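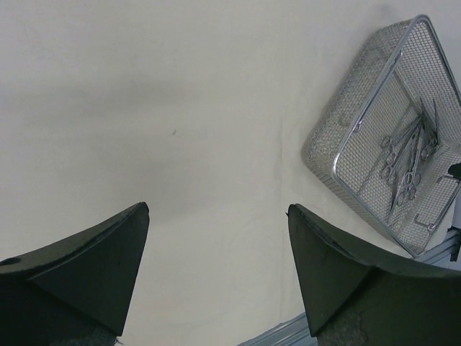 Chapter 7
Budgeting for Robotic Handling of Instruments

February edition
By the Trilance Technical Education Group

A hospital that buys a robot arm to sort surgical instruments is buying a good deal more than an arm. In most of the plans reviewed for this book, the arm and its controller made up less than half of the first-year cost. The remainder went to grippers, fixtures, trays, guarding, software licenses, floor preparation, and the staff hours needed to bring the cell into regular use. A budget built from the arm price alone will be wrong, and the error will usually be found after the purchase order has been signed.

This chapter covers the planning work that comes before a request for quotes. It assumes that the reader has completed the workload survey in Chapter 6 and has a list of instrument types, tray types, and daily volumes. Readers who do not have these figures should collect them first. Vendors will supply their own estimates if asked, but those estimates tend to describe the easiest part of the load.

7.1 Defining the task

The cost of a handling cell depends on what the cell is asked to pick up. Scissors and forceps are thin, reflective, and jointed. They cross over one another when placed together in a basket, and a gripper that closes on one ring handle may lift two instruments. A cell that receives instruments already spread out on a flat surface needs a simpler gripper and a simpler vision system than a cell that must take them from a mixed bundle. The difference should be settled in writing before any supplier is contacted.

The worked case in this chapter is the Fustthorpe sterile processing department. Fustthorpe handles 600 instruments per shift, divided among 32 tray types. The department first asked for a cell that could process all 32. After review, the request was reduced to the 7 tray types that carried most of the volume, with the others left on the manual bench. The smaller scope lowered the quoted price and shortened the acceptance test.

7.2 Grippers and consumable parts

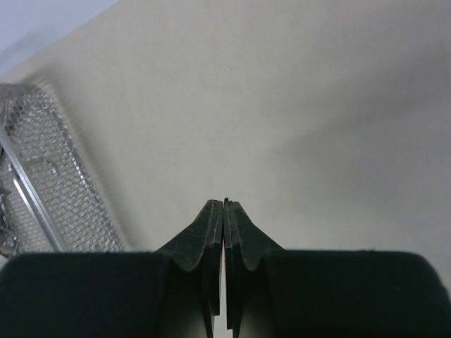
Gripper fingers should be entered in the budget twice, once as capital equipment and once as a consumable. The first set is normally included with the gripper. Replacement sets are not, and neither are pads, mounting screws, or the time needed to realign the fingers after a change. Fine instruments call for narrow tips that meet accurately, and narrow tips have little material to lose before they go out of tolerance.

The planner should request the following from each bidder:

Price of one replacement finger set, with delivery time.
Expected service life, stated in grip cycles.
Procedure and tools for realignment.
Cleaning agents approved for each material in the gripper.
Smallest part thickness that can be held without slip.

The last item is often missing from catalog sheets. At Fustthorpe, the Grorberg bid gave a maximum payload and a maximum opening but no minimum thickness, and the figure had to be requested separately. Payload is rarely the limit in this type of work - a pair of scissors weighs very little compared with the rating of even a small arm.

7.3 Work surface, trays, and frame

The surface under the instruments affects vision performance and should be specified with the cell. A plain, matte, light-colored surface gives a usable contrast against steel in most lighting. Cloth is inexpensive and easy to replace, but it wrinkles, and folds can change the height at which a part rests. A rigid surface holds its height and costs more to shape around fixtures. Either can be acceptable if the supplier has tested with it.

Wire mesh baskets need separate attention. The mesh reflects light and may be confused with thin instrument shafts by a vision system trained on solid trays. If the department intends to keep its present baskets, several of them should be sent to every bidder for trials. If new baskets are required, their cost belongs in the project budget and not in the general supply account.

Frames built from aluminum extrusion are common in pilot cells and can be altered with hand tools. The planner should allow for at least one rebuild of the frame during commissioning. The Nwankwo costing method, used in the rest of this chapter, enters this as a fixed allowance of 103 labor hours for a single-arm cell. The allowance covers frame changes, camera repositioning, and repeat calibration. It does not cover changes to the building, such as power or compressed air, and these are treated in Section 7.5.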